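Cahier d'atelier, samedi
Gomme-laque, suite des essais pour le guéridon Lopes

Repris où on s'était arrêtés. Le plateau du guéridon Lopes est toujours au dégraissage, on n'y touche pas tant que la question du voile blanc n'est pas réglée sur éprouvettes. Les éprouvettes sont les chutes de noyer débitées dans la planche de l'étagère du fond, 12 en tout, numérotées au crayon gras sur le contre-parement. La 7 a une fente de bout, je la garde quand même pour les essais de teinte.

Solutions
Deux gommes-laques en service : la blonde décirée de Pruvia, et le reste du sac Clurnthorpe, plus ambrée et pas décirée. Le sac Clurnthorpe est vieux. J'en ai mis une pincée dans l'alcool hier soir, ce matin il reste une masse gélatineuse au fond du bocal, qui colle à la spatule et ne se reprend pas en agitant. À jeter pour la finition. Je garde un petit fond pour voir si ça passe encore en bouche-pores, mais sans illusion.

La blonde s'est dissoute proprement. Solution mère à 25 % en masse, filtrée sur bas nylon, puis sur filtre à café pour la partie qui servira aux dernières passes. Le filtre à café se bouche vite : mieux vaut couper la solution avant de filtrer. Je l'ai noté sur l'étiquette du bocal parce que j'ai déjà refait cette erreur au printemps.

Le bidon d'alcool entamé n'avait pas son bouchon serré. Je ne sais pas depuis quand. Ouvert un bidon neuf et marqué l'ancien « nettoyage ». Si le voile vient d'un alcool qui a pris l'eau, toute la série d'avant est à interpréter avec prudence, y compris les belles éprouvettes.

Bois
Humidimètre sur le noyer : 13 % au cœur des chutes, un peu moins en rive. C'est plus que ce que je voudrais pour un meuble qui part dans un appartement chauffé, mais le plateau lui-même est ancien et stabilisé, il ne réagit pas comme les chutes. Tenir compte de cet écart au moment de comparer. Tainá Vasconcelos propose de laisser la moitié des éprouvettes dans la pièce chauffée jusqu'à la prochaine séance et de refaire la mesure avant d'aller plus loin. D'accord, les numéros impairs y sont.

Ponçage au 240 puis au 320, dans le fil, cale liège. Mouillage à l'éponge entre les deux pour relever le poil. Sur les éprouvettes 2 et 4 j'ai sauté le mouillage exprès. La différence se sent au doigt dès la première passe.

Bouche-porage
Ponce soie, très peu, à la poncette pleine d'alcool avec juste un reste de gomme dans la mèche. Le noyer a des pores assez ouverts et il faut insister. Travail en ronds, puis en huit, jamais d'arrêt sur la surface. Les éprouvettes 2 et 6 sont bien fermées. Sur la 8 j'ai mis trop de ponce et elle ressort grise dans les pores sous lumière rasante. Essayé de la rattraper en rechargeant à l'alcool : un peu mieux au centre, rien sur les bords. À poncer et reprendre.

Essai de la pâte Mostska sur la 10, puisqu'il en restait un pot. Remplissage rapide, mais la teinte tire vers le rouge et on perd le dessin du bois. Pour un meuble neuf peut-être. Pour le guéridon, non.

Tampons
Refait les tampons. Mèche en laine cardée, enveloppe en vieux drap de lin lavé sans adoucissant. Le coton du dernier lot peluchait et on retrouvait des fibres dans le film, visibles seulement une fois sec, évidemment. Les microfibres restent au dépoussiérage, à sec, avant la première passe et entre les séances. Pas de microfibre avec l'alcool : la dernière fois il y a eu des traces sur le vernis frais et j'ai passé la soirée à les reprendre.
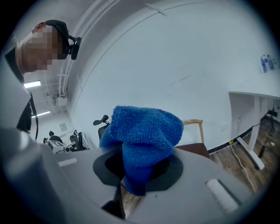

Microfibre bleue, bouclée.
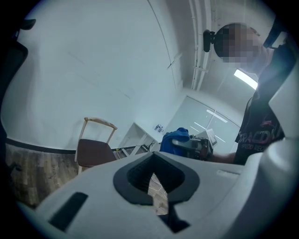

Pour Janaína Toledo, le voile ne vient ni de l'alcool ni du bois mais de l'huile : on en met trop, trop tôt, et on l'enferme sous les passes suivantes. Elle a regardé les éprouvettes de la série d'avant à la lampe, en inclinant, et le voile suit selon elle le trajet du tampon, avec des zones plus laiteuses là où le geste ralentit, ce qu'une humidité du bois n'expliquerait pas. « Mets une goutte au bout du doigt sur la semelle du tampon, jamais sur le bois, et attends que ça accroche vraiment avant d'en remettre. » Elle ajoute que l'huile de paraffine pardonne plus que l'huile de lin, qui sèche dans le film et ne ressort plus.

Ça se tient. J'objecte que la 3 de l'ancienne série n'avait presque pas d'huile et qu'elle est voilée aussi. Janaína répond que « presque pas » n'est pas une quantité, et elle a raison, rien n'est noté dans le cahier à cette page-là.

Donc protocole pour départager, sur les éprouvettes paires seulement :
2 et 4 : alcool neuf, sans huile du tout, passes courtes, quitte à avoir un film moins tendu.
6 : alcool neuf, huile de paraffine, une goutte par charge.
8 : à reprendre d'abord, hors série pour l'instant.
10 : hors série (pâte Mostska).
12 : vieil alcool, même huile et même dose que la 6.

Si la 12 se voile et pas la 6, c'est l'alcool. Si les deux se voilent et que 2 et 4 restent claires, c'est l'huile. Si tout se voile, on regarde le bois et l'air de l'atelier, et on attend le retour des impaires.

Passes du jour
Solution mère coupée à parts égales pour le garnissage. Séances courtes, repos couvert sous le carton retourné pour éviter la poussière de la scie à ruban.
La 2 tire beaucoup, le tampon accroche vite sans huile. Un arrachement près du coin gauche, laissé tel quel.
La 4 pareil, poil relevé en plus, surface rêche. Film clair.
La 6 monte bien, le tampon laisse son sillage de buée et il s'efface derrière la main. Belle profondeur. Pas de voile à la fin de la séance, mais sur l'ancienne série il n'apparaissait que le lendemain.
La 12 : sillage plus long à s'effacer que sur la 6. Léger trouble au centre en fin de séance. Tainá le voit, moi à moitié. On ne conclut pas.

Température de l'atelier correcte le matin, fenêtre ouverte après midi pour les vapeurs. La pluie a commencé pendant les passes de la 12, alors que la 6 était déjà finie. Ça gêne la comparaison. Refaire une paire dans l'ordre inverse, la 12 bis d'abord, avec deux chutes prises dans la même planche.

Guéridon
Le dessous du plateau porte une ancienne réparation, un flipot collé à la colle chaude, qui tient. Une goutte d'alcool sur un endroit caché du piètement ramollit le vernis d'origine : c'est bien de la gomme-laque, on pourra donc raccorder. Sur la ceinture, en revanche, quelque chose de plus dur par-dessus, l'alcool ne fait rien. Peut-être une cire-vernis du commerce passée plus tard. À tester à l'essence sur une petite surface avant d'en parler à Lopes, qui demande déjà quand il pourra le récupérer.

À faire
Éprouvettes paires à regarder à la lampe, même angle pour toutes, et écrire le résultat ici et pas sur un bout de papier.
Mesurer les impaires avant de les sortir de la pièce chauffée.
Commander de la blonde chez Pruvia, un seul sachet, elle ne se garde pas.
Racheter 3 bocaux à joint.
Noter la dose d'huile à chaque charge.
Laisser les tampons dans leur boîte fermée avec un peu d'alcool, ne pas mélanger celui de la 12 avec les autres.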